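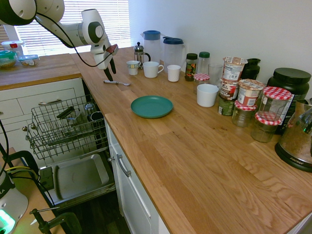

What's the best gripper for picking up a spoon from a flat counter?
A two-finger gripper with thin, slightly soft tips did best in our kitchen trial, as long as the controller was gentle on the way down.

FOR IMMEDIATE RELEASE
29 Dec 2024

Trisness publishes its kitchen gripper comparison, and the spoon gets its own chapter

I've been writing the press notes for Trisness since before we had a proper logo, and I can't remember one I've looked forward to as much as this. We're a small company that tests grippers and controllers for people who want to buy a robot arm and would like to know what it will do before the invoice arrives. Most of our earlier reports were done on a test bench with foam blocks and machined pegs. Customers kept writing in to say, very politely, that they don't own any foam blocks. They own mugs and forks and jars with lids on!

So this time we ran the whole comparison on a kitchen counter, with a dishwasher open below it and a crowd of jars, cups and pitchers along the wall. The report is out today and it's free to download from the Trisness site.

What we compared

Two sets of fingers, both made to fit the same parallel gripper. The Mutach set is stiff, with a blunt end and a ribbed pad. The Meinecke set is thinner at the tip and has a little give in it, so it bends a hair when it meets the counter (you can feel it if you press one against a table, which I've done far too often at my desk).

Each set was run on two controllers. One was the stock controller that came with the arm. The other was Nirkura, release 2, which watches the force at the wrist and backs off when it climbs. Everything else stayed the same. Same arm, same counter, same approach speed, same person resetting the objects, who would like it known that this is tiring.

We logged 346 grasp attempts across the four combinations, and 70 of them were on a spoon. That's a lot of attention for one piece of cutlery, I know. But a spoon lying flat is a mean little problem. It's thin at the handle, curved at the bowl, shiny enough to confuse a depth camera, and there's almost no room to get a fingertip under anything. If a finger comes down a shade too high it closes on air. A shade too low and it's pushing on the countertop.

What happened

The Mutach fingers were lovely on mugs. I want to say that early, before anyone reads the spoon numbers and writes them off. They close firmly, they don't twist when the load is off center, and they held a full jar without any slip that we could measure. If your work is mostly jars, bottles and tubs, I'd buy those and not think about it much more.

On flatware they struggled. The blunt ends kept stopping above the handle, and when we lowered the target height to make up for it, the stock controller pressed into the counter hard enough to trip its own safety stop. That cost us an afternoon, plus most of a second one while we argued about whether a safety stop should be scored as a failure. (It is. We wrote the rule down on page 10 and would be glad to hear from people who disagree.)

The Meinecke fingers with Nirkura were the best pair on the spoon, and by a wide margin. The tips touch down, flex, slide in under the edges and close. When it works it's a really pretty thing to watch! On the stock controller the same fingers were decent but patchy, and they left scuff marks on the tips that we could see by the end of the week.

They weren't the best on everything. Smooth, heavy jars turned slowly in the soft tips when the arm swung sideways, and tall containers wobbled more than I'd like. Plates were a draw. Both sets can pinch a rim if the rim stands up far enough, and neither one has any business trying to lift a plate that has no lip.

About the cameras

We hadn't planned a camera section, but one grew anyway. A view from close to the gripper was good for the last bit of the approach, when the fingers are nearly down. It was poor at telling us why a grasp had failed, and for that we leaned on a fixed view of the whole counter. Bright blinds behind the arm were the biggest nuisance for both. Closing them helped, and so did locking the exposure before each run. If you only have money for one camera, I'd start with the fixed one and add the close one later.

Who it's for

We wrote this for labs, kitchen equipment makers and the growing group of stubborn people who build things at home. You don't need to know the math. There's a settings table in the back for those who do, along with the raw log of every attempt, failures included. The finger heights are given from the counter surface, in case you're used to our older reports where they were measured from the base of the arm. Please check that before copying anything across. One of us didn't, and the gripper went looking for a mug well under the worktop.

None of the makers paid for this comparison. We bought both sets of fingers and the Nirkura license at the normal price, and the makers saw the results when you did.

What's next

Loading the dishwasher rack is next on the list, with the same fingers and the same two controllers. The wires are close together and the cutlery has to go in at an angle, so I expect some grumpy weeks. We'd also like to try a third set of fingers, something between the two we have. If you make one, send us a note and tell us what you think it's bad at. We'll test that first.

Getting the report

The full report and the log files are on the Trisness site under Reports. Reporters who'd like to come and see the arm at work are welcome on any weekday, and we can usually set up a run with a bit of notice. Bring a spoon of your own if you like, the odder the better. Questions can go to the press desk at Trisness, and it'll probably be me who writes back.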